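Hitell robotics course, Unit 6
Grasp control with a wrist camera: notes to accompany the laboratory
Prepared by Rozália Zelenák; exercises revised by Ayantu Moges

6.1 Scope

Unit 5 dealt with moving the arm to a pose. This unit deals with the last few centimetres and with the transfer that follows: closing on a soft object, lifting it, carrying it and letting go over a container. The software consists of four processes, and students should be able to say at any point which of them is in charge of the fingers.

The processes are the perception node, the planner, the arm controller and the grip supervisor. They exchange messages through Rondeline, the message layer introduced in Unit 2. The supervisor is the only process allowed to write to the gripper. If you find yourself sending a finger command from the planner, the design is wrong, even if the arm does what you want.

6.2 Coordinate frames

Four frames are used throughout: base B, wrist W, camera C and object O. The transform from W to C is fixed and comes from the hand-eye calibration. The transform from B to W comes from the joint encoders. The object pose in the base frame is therefore

T_BO = T_BW * T_WC * T_CO

Every term must refer to the same moment. The camera image reaches the perception node later than the joint reading taken at the same time, and a node that simply joins the latest of each will place the object wrongly whenever the wrist is moving. The error grows with wrist speed and disappears when the arm stops, so it is easily missed in static tests. Rondeline keeps a buffer of past joint readings. Ask it for the wrist pose at the image timestamp. Do not ask for the newest one.

An error in T_WC behaves differently. It remains when the arm stops, and it turns with the wrist. To tell the two apart, view one fixed point from two wrist angles with the arm at rest. If the estimates disagree, repeat the calibration before touching the timing code.

6.3 Perception at close range

The detector returns a mask and a score. At long range the mask is reliable and the depth is adequate. At close range three things get worse. The fingers cover part of the object, the depth falls outside the working band of the sensor, and movement blurs the edges.

The fingers can be removed from the mask, as they occupy a known region of the image for each opening width. The function finger_mask(width) returns this region. Anything fitted to the outside of the gripper changes the region, and the stored masks must then be recorded again.

Blur is handled by gating. The node computes a sharpness value over the object mask and compares it with a threshold. Frames below the threshold are still published, with the field usable set to false. Downstream code must check this field. A blurred frame may still answer the question "is something between the fingers?" although it should not be used to update T_CO. Treat these as separate outputs with separate thresholds.

6.4 The grip supervisor

The supervisor is a state machine with 6 states: OPEN, CLOSING, HELD, SLIPPING, RELEASING and FAULT.

OPEN to CLOSING: the planner reports that the wrist is at the grasp pose and the last usable frame agrees with it.

CLOSING to HELD: motor current has risen above the contact level and finger width has stopped changing. Both conditions are needed. Current alone rises during acceleration, and width alone stops changing if the fingers are fully shut on nothing.

HELD to SLIPPING: finger width falls with no command, or the object mask moves relative to the fingers over several frames.

SLIPPING to HELD: the supervisor has raised the force by one step and the motion has ceased. After 8 steps it moves to FAULT.

HELD to RELEASING: the planner reports that the release region has been reached.

Any state to FAULT: no message from the arm controller within the watchdog period.

Soft items need care in CLOSING. A pastry gives way under the fingers, so the width goes on changing after contact and the second condition may never be met at a fixed closing speed. The Chu profile, used in the laboratory, lowers the speed once contact is detected and sets an upper limit on total compression. When the limit is reached the supervisor declares HELD and leaves any remaining doubt to the slip check.

6.5 Planning the release

The target is given as a region, not a point. For a bowl, fit a circle to the rim, shrink it by half the longest dimension of the object, and accept any release position inside the result. If nothing is left after shrinking, the planner must turn the object or lower it into the opening.

The rim is often only partly in view from the wrist. A circle fitted to a short arc has a poorly known radius, and the centre moves along the viewing direction as the arc changes. Two remedies are accepted in reports: fit once from a higher viewpoint and hold the result, or use a known radius and estimate the centre only. State which one you used.

6.6 Laboratory exercise

Start from the Uvesside recording, which contains 517 camera frames with matching joint readings.

a) Plot sharpness against wrist speed. Choose a threshold and justify it.

b) Replay the recording through the supervisor and list every transition with its timestamp.

c) Delay the image stream by 21 ms without changing the timestamps. Explain why T_BO is unaffected when the buffer is used, and show what happens when it is not.

d) Write a release test for an object tilted in the fingers. The longest dimension should be projected on to the plane of the rim before shrinking the circle.

Submit the code with the transition list as a text file. Plots without axis units will be returned unmarked. The laboratory is open on Saturday for those who need another session with the arm.
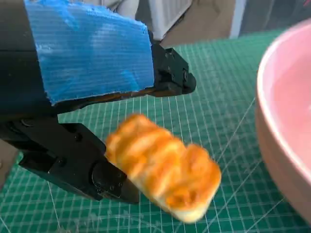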